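Musodberg Allotments and Gardens Board > Kitchen and Preserving > Quince paste that won't set

Started by marrowfat_meg

marrowfat_meg
30 October 2024
Hello all, I hope someone can put me out of my misery. I was given a great carrier bag of quinces by the lady two plots down (lovely woman, won't take so much as a jar in return) and I've had a go at quince paste for the first time. I cooked them whole in water until a knife went in, rubbed them through the sieve, which took most of an evening and a good deal of language, and ended up with 700 g of pulp. Equal weight of sugar, back in the pan, stirred until my arm ached. It went a nice deep pink and I poured it into a lined tin. Two days later it's still like a stiff jam. It tastes wonderful but you couldn't slice it for love nor money. Do I boil it again or give in and call it a spread?

Posts: 264

oldpippin
Don't throw it out, Meg! You've stopped too early, that's all, and we've every one of us done it. Pink is pretty but it wants to go on to a proper brick red, and when you drag the spoon across the bottom of the pan you should see clean metal for a good few seconds before it closes up. Tip it back in, lowest heat you've got, and wear a long sleeve, as it spits like an angry cat. My mother used to wrap a tea towel round her stirring arm and she was quite right to.

Posts: 3513

TienFuSin
I'd go a slightly different way, if oldpippin will forgive me. Boiling it a second time does work but I find the flavour goes a bit flat and toffee-ish. Try drying it instead. Spread it in a shallower tin, no deeper than your thumb is wide, and put it in the oven at its very lowest with the door propped open on a wooden spoon. Leave it for the afternoon, turn it over when the top feels leathery, and do the other side. I learned this from my neighbour when we first moved here and have never gone back to standing over the pan.

oldpippin
Forgiven, of course, but I can't agree about the flavour. Toffee-ish is half the point! And an oven on all afternoon with the door open is an expensive way to dry a bit of fruit at the moment. If you've got an airing cupboard, use that, with a bit of muslin over the top.

marrowfat_meg
Thank you both, that's cheered me up no end. No airing cupboard, sadly, we lost it when the boiler was changed. Is there any truth in what I've read about adding lemon? I left it out because quinces seemed quite sharp enough to me.

GwenllianG
Do put the lemon in, Meg – juice of one for that amount, when you start it off again. It helps it set and it brightens the taste after all that sugar. I also keep the cores and peelings tied up in a cloth and simmer them with the fruit, as that's where so much of the setting goes on, though I know it's too late for this batch. I'm Gwenllian Gronow, by the way, some of you will know me from the Skendach produce swap. I wrote up my quince method for our members' newsletter in September, so I'll paste the page in below in case it's any help. It starts partway through as the first half was all about pruning.

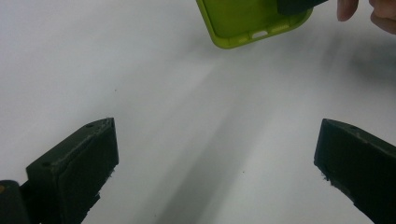 Issue 5

...and once the paste is in the tin, leave it be. Let it stand uncovered overnight in a cool room, then turn it out on to baking parchment and look at the underside. If it's tacky, turn it daily until it isn't. Cut it with a knife dipped in hot water, wiping between cuts, and wrap each piece in parchment, never cling film, which makes it sweat. A piece keeps in a tin well past Christmas and is very good with a crumbly cheese, or melted into the gravy for roast pork.

TienFuSin
Agreed on the parchment, Gwenllian. I'm less sure about turning it daily. I forget mine for a week at a time and it seems none the worse.

oldpippin
A week! You're a braver man than me.

marrowfat_meg
Right, I've got a lemon, a long sleeve and my husband's radio, and I'm going in. I think I'll do it oldpippin's way in the pan first and then put half of it in the low oven, and that way I can't offend anybody. Will let you know how both lots come out. Does anyone want the other bag of quinces? She's just left a second one on my step.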